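颜色公差写了数值,不等于写了规格

2018年5月31日

采购规格书里关于颜色的那一栏,通常是整份文件里最短的一栏。尺寸有图纸,硬度有标尺和保压时间,拉伸强度有试样形状和拉伸速率,轮到颜色,往往只剩一个色号和一句“ΔE不大于2”。供应商照签,来料检验照测,双方都以为这一栏已经量化了。我的看法是,这一栏目前的写法在多数情况下不具备可执行性,应当要么补全测量条件,要么把数值删掉,退回到实物标样比对。留着一个残缺的数值比没有数值更坏。

先说数值本身。ΔE是两个颜色在某个色空间里的距离。只写ΔE,没有写是哪一个公式,读者可以理解为1976年的欧氏距离,也可以理解为CMC,或者CIEDE2000。对于低彩度的灰色,几种算法给出的结果相差有限;对于高彩度的蓝色,差别足以把一批货从合格翻到不合格,或者反过来。蓝色区域的不均匀性是L*a*b*空间早就知道的毛病,CIEDE2000专门为此加了一个旋转项,处理蓝色区域里彩度差与色相差的交互作用。规格书不写公式,等于把判定权交给了仪器的出厂默认设置。两家公司用同一型号的仪器,一家重装过软件,另一家没有,就可能得到两个结论。

CMC还有一层麻烦,它带着明度和彩度的权重比,l:c取2:1还是1:1,结果不同。纺织行业的人习惯把这两个数字写出来,塑料和橡胶行业的人习惯不写。我见过一份规格书,正文写CMC,附录里的检验记录表头印的是ΔE*ab,签字栏齐全。

再说照明和观察条件。D65加10度视场是常见组合,可是仍有旧系统沿用C光源加2度视场。光源不同,三刺激值就不同,这是定义决定的。如果两块样品的光谱反射率曲线接近,换光源后色差变化不大;如果配方换过颜料,曲线形状变了,在D65下匹配的两块样品到了暖白灯下面就可能分家,即所谓同色异谱。规格书只规定一个光源,实际上默许了供应商在保持该光源下匹配的前提下随意更换颜料。很多采购方并不知道自己默许了这件事。

然后是几何条件。积分球仪器有包含镜面反射和排除镜面反射两种模式,45/0仪器天然排除镜面反射。对于高光表面,前一种模式测的是着色剂,后一种更接近人眼看到的外观。表面纹理一变,两种模式的差值就变。模具抛光做过一次返修,颜料一克没动,排除镜面反射的读数也会移动。如果规格书没有写几何条件,这类移动会被记成颜色不良,供应商会去调配方,调完以后表面恢复正常,配方却已经偏了。

上面几条都还属于写清楚就能解决的问题。真正难办的是半透明材料。

不透明样品的颜色可以近似看成表面的属性。光进去,在很浅的一层里被散射和吸收,再从差不多同一个位置出来。仪器照一小块,收一小块,损失可以忽略。半透明样品不满足这个前提。光进入材料后会横向传播一段距离,从照明斑以外的位置射出,落在测量孔径之外,仪器收不到。这部分损失随波长变化,因为散射和吸收都随波长变化,所以它在改变亮度读数的同时也改变色相读数。孔径越小,边缘损失越大。同一件样品,用大孔径测一次,用小孔径测一次,得出两个颜色。两个都对,两个都不能单独写进规格书。

厚度是第二个变量。对一种只吸收、不散射的透明材料,透射率随厚度按指数衰减,各波长衰减的速率不同,加厚之后颜色会变深,主波长也会漂。半透明材料还要叠加散射,用库贝尔卡和蒙克的两通量模型可以算到一定程度,需要先求出吸收系数和散射系数。求这两个系数,至少要在白底和黑底上各测一次,并且知道厚度。来料检验的岗位上一般没有这一步,检验员拿到的是成品,成品的厚度处处不同。

背景是第三个变量。半透明样品放在白色工作台面上、灰色橡胶垫上、检验员的手心里,读数各不相同。有的实验室会叠几层样品直到读数不再变化,把它当作无限厚来处理。这个办法对片材可行,对异形件不可行,而且叠层之间的空气界面会引入额外的反射,叠出来的“无限厚”和一整块浇注出来的厚样并不等价。

背光和边缘还会产生第四个问题。蓝色半透明弹性体做成圆头细颈一类的形状,迎光的轮廓处偏浅,头颈相接的背光处偏深,同一个零件上可以指出好几种蓝。颜料分散得再均匀,这个差别也在。拿一张印在涂布纸上的不透明色卡去比,比的是零件的哪个部位,色卡本身不会回答。

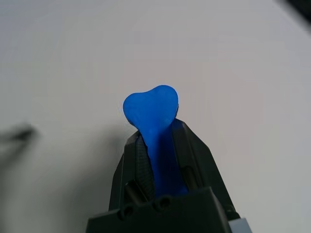 卡梅拉·金塔纳读了本文的初稿,认为我把问题说得过重:在她经手的弹性体零件里,用户从来不会拿着零件去对色卡,他们对的是手边的另一件同类零件,只要两件放在同一张桌子上看不出差别,规格书写成什么样都无所谓。她的结论是,标样加上目视就够了,仪器条件写得越细,供应商报价越高,换来的精度没有人消费。

这个意见我接受一半。目视比对同类零件,确实绕开了孔径、厚度和背景这几个变量,因为两件零件在这几项上是一样的,系统误差互相抵消。这正是我主张在写不全条件时退回实物标样的理由。不接受的一半是“无所谓”。标样会老化,增塑剂会迁移,硅橡胶会吸附油污和粉尘,浅色的会发黄。标样柜里那一件与三年前签字时的那一件,颜色已经不同。如果没有仪器数据记录它的初始状态,就没有办法判断是来料漂了还是标样漂了。仪器数据在这里的用途是看守标样,用途很窄,对条件的要求却一点也不低。

有一组数字可以说明残缺数值的代价。努尔登公司去年十月整理过一批颜色争议的往来单据,共1,441份,我参与了归类。归类的办法很简单:看争议双方的检验报告是否写明了公式、光源、视场、几何条件和孔径,写全的归一类,没写全的归另一类。两份报告都写全的极少,少到单独统计没有意义。余下的单据里,大量篇幅用于争论对方的仪器是否校准。校准证书来回寄,证书都在有效期内。仪器没有问题,两台仪器测的是两个不同的量,恰好印在同一个符号后面。

我对这批单据的另一个印象是时间花在了什么地方。一次典型的争议从发出不合格通知开始,供应商复测合格,退回;采购方再测,仍不合格,附上校准证书;供应商也附上校准证书,并要求第三方仲裁;第三方实验室按自己的惯用条件测,得到第三个数值。仲裁报告通常写得最规范,条件齐全,但这些条件合同里没有约定,所以输的一方总能主张仲裁无效。最后的处理大多是让步接收,单据上写“不影响使用”。如果确实不影响使用,那么当初的公差从何而来,单据里查不到。

公差从何而来,是一个值得单独追问的问题。我问过的工程师里,能说出来源的不多。常见的来源是上一份规格书,上一份的来源是再上一份。ΔE不大于2这个数,很可能最初属于某种不透明涂层,后来被复制到注塑件,又被复制到硅橡胶件,复制过程中公式和几何条件掉了,数字留了下来。塞韦林·斯托克利在内部备忘录里把这种数字叫作“孤儿公差”,这个叫法我认为可以沿用。孤儿公差的特征是:没有人能说明收紧它会多花多少钱,也没有人能说明放宽它会有什么后果,但任何人提出修改都要走变更流程,于是它就一直在那里。

比杜拉系列的密封件是一个例子。该系列最早是黑色,填充炭黑,不透明,颜色公差怎么写都能通过。后来增加了蓝色和琥珀色的半透明型号,规格书照搬黑色型号的模板,只换了色号。首批货在雷克纳的仓库验收时全部超差,供应商斯昆迪茨的出货报告则全部合格。查下来,验收方把零件直接放在仪器孔口上测,背后是仪器自带的黑色压板;出货方测的是随炉浇注的试片,背后垫白瓷砖。单件零件的壁厚只有试片的一部分。零件和试片出自同一桶料。整件事拖了一个季度,最后的解决办法是在规格书里加了一行字,规定试片厚度和背衬。

这一行字在当初起草时就能写进去,它没有任何技术难度。它没有写进去,是因为模板里没有给它留位置。我倾向于认为模板是此类问题的主要成因。起草人面对一个空格会去填它,面对一个不存在的空格不会想到去补。颜色一栏如果只有“色号”和“公差”两个空,填出来的就只能是这两项。要求起草人具备色度学知识是不现实的,修改模板则很便宜。

我建议的最低限度写法分成4项。第一项,测量对象:成品还是试片,试片的厚度及其允差,成品则指明测量部位和方向。第二项,测量条件:几何条件、镜面反射模式、照明孔径与测量孔径、光源、视场、背衬材料及其自身的反射率。第三项,评价方式:色差公式、权重系数、参比值的来源,参比值取自标样实测还是取自数据库里的数字色。第四项,标样管理:存放条件、更换周期、更换时的复测记录。四项里任何一项写不出来,就应当把数值公差删去,改写为“与双方签封标样在规定灯箱内目视无明显差异”,并写明灯箱光源和观察人数。

对半透明材料,我还会加上总透射率和雾度。这两个量与颜色相互独立,又同时影响人眼的判断。一件样品的反射颜色完全符合参比值,雾度偏高,看起来会发乳、发白,检验员会把它判成颜色偏浅,供应商会去加色粉,结果越加越偏。把雾度单列出来,可以让这类偏差有一个正确的名字。测雾度同样要求平整、厚度已知的试片,异形件无法直接测,这又回到第一项。

反对意见我能预见到几种。一种说法是中小供应商没有积分球仪器,条件写得再全也做不到。这个事实我承认,但它支持的是删除数值,不支持保留一个残缺的数值。没有仪器的供应商在报告里填的数值从哪里来,采购方最好不要细想。另一种说法是行业标准里已有规定,规格书引用标准号即可。引用标准号是好习惯,可是测色的标准大多给出几种可选条件,由使用方自行选定并在报告中注明。只引用标准号而不做选择,问题原样保留。

第三种说法来自达柳斯·拉马瑙斯卡斯,他主张放弃单一数值,直接交换光谱数据,由接收方按需要计算任意光源下的色差。从原理上看这是最干净的方案,同色异谱也一并暴露了。我的保留在于半透明材料的光谱数据仍然依赖孔径、厚度和背衬,交换曲线比交换三个数字信息更多,却没有消除条件缺失的问题。曲线很长,看上去比单个数字更可信,缺条件时也更容易让人放过。另外,不同厂家仪器之间的光谱一致性在深色区域并不好,直接相减之前需要做台间差修正,修正用的陶瓷色板是不透明的,对半透明样品的适用性有限。

目视方案也有它自己的条件,经常被当作没有条件来执行。灯箱内壁的灰度、照度、观察角度、样品间距、观察者在进入灯箱前的适应时间,都会影响判断。观察者的色觉应当定期检查。特里洛克·巴杰帕伊在审核清单里列了一条“检验员当日所穿外衣颜色”,起初有人反对,理由是过于琐碎。鲜艳外衣的反射光会进入灯箱,半透明件对环境光的方向和颜色又特别敏感,这一条我同意保留。半透明样品在灯箱里还应当规定是平放在灰板上,还是悬空透视,两种方式看到的差异不同,目视报告里应该各占一行,分别签字。

费用方面,补全条件的一次性成本主要落在试片模具上。标准阶梯厚度试片的模具不复杂,一模可以覆盖同一材料的所有色号。按努尔登那批单据估算,任何一次走到第三方仲裁的争议,花费都超过一副试片模具。这里没有计入停线。我没有把停线算进去,是因为停线损失的分摊方法各家不同,放进来会冲淡前面的比较。

需要说明本文的适用范围。以上讨论限于非荧光、无效应颜料的材料。珠光和金属颜料需要多角度几何,荧光材料需要控制照明光源的紫外成分,两者的条件项目更多,不能直接套用上面的写法。极薄的膜材有干涉色,也不在此列。印刷品有自己的一套规定,成熟程度高于塑料和橡胶,网点和纸张荧光增白剂带来的问题另有文献处理。

模板修改稿目前在努尔登试用,新立项的半透明件按四项填写,旧件暂不追溯。旧件里凡是查不到公差来源的,我主张在下一次例行换版时删去数值,先封标样,再测标样,测量条件随标样一起存档。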